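# About Grostia

Grostia handles the ground side of official visits. When a head of state, a minister, a royal household or a trade delegation comes to a small country or an island territory, someone on the receiving end has to work out the arrivals line, the car order, the seating, the flags, the gifts and the lunch. Large capitals have a protocol department for that. Many smaller governments have one desk officer who also does consular work. We were set up to help that officer.

The company was founded by Senan Ó Briain and Treasa Carroll. Senan had worked in airport operations, mostly on the apron and in VIP terminals. Treasa came from a government protocol office, where she planned incoming visits and wrote the printed programs. They met on a visit that went badly in small ways: a welcome party standing on the wrong side of the aircraft, two cars short in the motorcade, and a plaque with the wrong title on it. Afterward they compared notes and found they had each kept a private checklist for years. The two lists, merged and tidied, became the first version of the handbook we still use.

## What we do

Most of our work starts with a reconnaissance trip. We walk every stop on the draft program with the host and, where possible, with the visitor's own advance team. We time each leg on foot and by car, at the same hour of day it will happen. We look at door widths, step heights, shade, power, restrooms, parking and where the press can stand. The notes go into a single visit book that everyone works from.

After that we can take on as much or as little as the host wants:

- Drafting the minute-by-minute program and keeping it current
- Arrival and departure ceremonies, including the receiving line and anthem timing
- Order of precedence and seating plans
- Plaque unveilings, building openings and tree plantings
- Motorcade order and driver briefings
- Gift exchange, with customs paperwork
- Guest lists, invitations and name cards
- Briefing notes on titles and forms of address

We do not provide security. That belongs to the police and to the visitor's own officers, and we fit our plans around theirs. We also don't lobby, arrange private audiences or sell access to anyone on a guest list. We are asked from time to time, and the answer is always no.

## How we work with hosts

The host government stays in charge of the visit. Our staff don't stand in the receiving line or speak to the press, and our name doesn't go on the program. On the day we are usually found at the next stop, one ahead of the party, checking that the door is unlocked and the microphone is on.

We assign two people to each visit. One stays with the program and one stays with the host's office, and they don't swap halfway through. For visits that cover several islands we add a third person to handle boats and light aircraft. Weather plans are written for every outdoor event, and the decision to use them is made at a fixed hour that we agree on in advance.

Fees are set per visit, after the reconnaissance trip. Travel is billed at cost. If a visit is called off, the host pays for the work done up to that day and keeps the visit book, so it can be used if the trip is rescheduled.

## Training

Part of our year goes to teaching. The basic course runs for five days and is meant for people who have just been handed a protocol job. It covers precedence, flags, forms of address, table plans and writing a program. On the last day the group runs a mock arrival from touchdown to the first handshake – with somebody playing the late minister. June is usually our busiest month for courses, and we can teach at the host's own offices if there are enough people to fill a room.

There is also a shorter course for schools, choirs, bands and community groups who have been asked to take part in a visit. It deals with waiting times, what to wear in the heat, where to look, and what to do if a guest stops to talk. We don't teach children to curtsy unless the host asks for it.

## People

There are 28 of us, counting part-time staff. Senan runs operations and still goes on most reconnaissance trips. Treasa heads the training side and signs off every precedence list before it leaves the office. Our printed programs and place cards are produced by Momar, a small press we have used from the beginning. Legal and customs questions go to Ní Mhurchú, a firm with long experience in diplomatic goods. 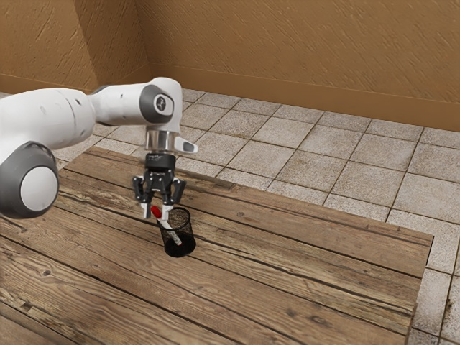 *Pencil cup and marker on a wooden surface.*

## Where we are

Our main office is in the Pleseck building, on the second floor. Visitors should sign in at the front desk and take the stairs on the left. There is a meeting room for host teams and a small library of past programs, most of them donated by retired officers. The library can be used by students and researchers by appointment. Programs less than three years old are kept closed.

The office is shut on Sunday unless we have a visit under way, in which case the duty phone is answered at all hours. Hosts are given that number when they sign on with us.

## Getting in touch

If you have a visit coming up, write to us as soon as you have a likely month, even if the visitor hasn't confirmed. Tell us who is coming, how many stops you have in mind and who in your office will be the contact. Course requests can be sent to Treasa Carroll at the same office.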